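Kitchen & Table forum > Dinnerware > Stack the bowls or leave them out?

magpie_drawer
Started November 2, 2025

We've inherited a blue and white set, bowls and plates, and my household has split over it. I say bowls get stacked in the cupboard like everyone else's bowls. Serena says they should live out on the table in a row, because that's how her mum kept hers and her mum is never wrong. Serena Ruggiero is otherwise a reasonable woman.

The bowls are plain on the outside and all the colour is up at the rim, so from a chair you mostly see three pale lumps going off into the distance.

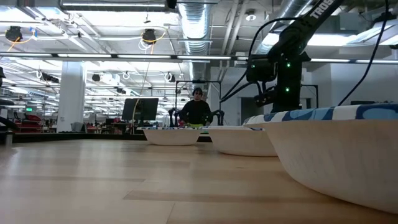

Re: Stack the bowls or leave them out?
tealeaf64

Stack. What do you put in a bowl that lives on the table? Keys. Then a battery. Then a second battery that may or may not be flat. By March you're eating cereal out of a mug.

Re: Stack the bowls or leave them out?
Old Pultard Fan

Disagree with tealeaf. I've had a Pultard serving bowl on my table for years and it holds lemons and it's fine. The trick is to use it. A bowl in a cupboard is a bowl you'll forget you own, and then you'll buy another one, and I'd rather not say how I know the Nastura outlet closes at 6.

A row on a diagonal looks less like a shop shelf than a row along the edge, if Serena's open to bargaining.

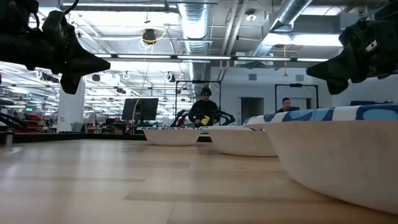 My other thought is felt pads. Big bowls have a foot on them that's often left unglazed, and it'll mark a soft wood table over time, especially if people shove them along to make room for elbows. Cheap stick-on felts from the hardware store do the job until you wash the bowl, at which point you'll find the felts in the drain.

Re: Stack the bowls or leave them out?
tealeaf64

So the trick is lemons and drain maintenance. Sold.

Re: Stack the bowls or leave them out?
bassi_or_bust

Has anybody asked about the plates? Bowls will look after themselves. I had a Bassi set with a printed rim and stacked it bare for 3 years, and the centres ended up looking like a skating rink. Paper towel between each one. Paper plates work too and you feel ridiculous only the first time.

Re: Stack the bowls or leave them out?
magpie_drawer

Plates are going in the cupboard, that much we agree on. I laid them out to look for chips before putting them away, which Serena called "setting the table for ghosts". I couldn't tell you who made them. My guess was Matis, hers was something her aunt got with petrol coupons. Most of the six have a tiny dark mark in the white part, right where your dinner goes, and I've been squinting at those trying to decide if it's a maker's stamp or just a speck. The pattern itself is all out on the rim, blue blocks with white lines weaving through, so at least a roast won't cover it.
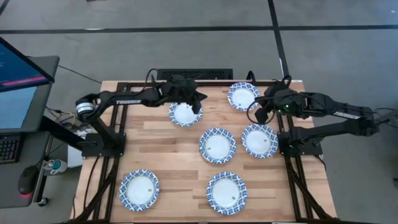

Re: Stack the bowls or leave them out?
Old Pultard Fan

Maker's stamps usually go on the underside. Flip one over.

Re: Stack the bowls or leave them out?
magpie_drawer

I'm aware plates have two sides, thank you. Will flip tonight. Bowls are staying out for a month on a trial basis and I've been told there will be lemons.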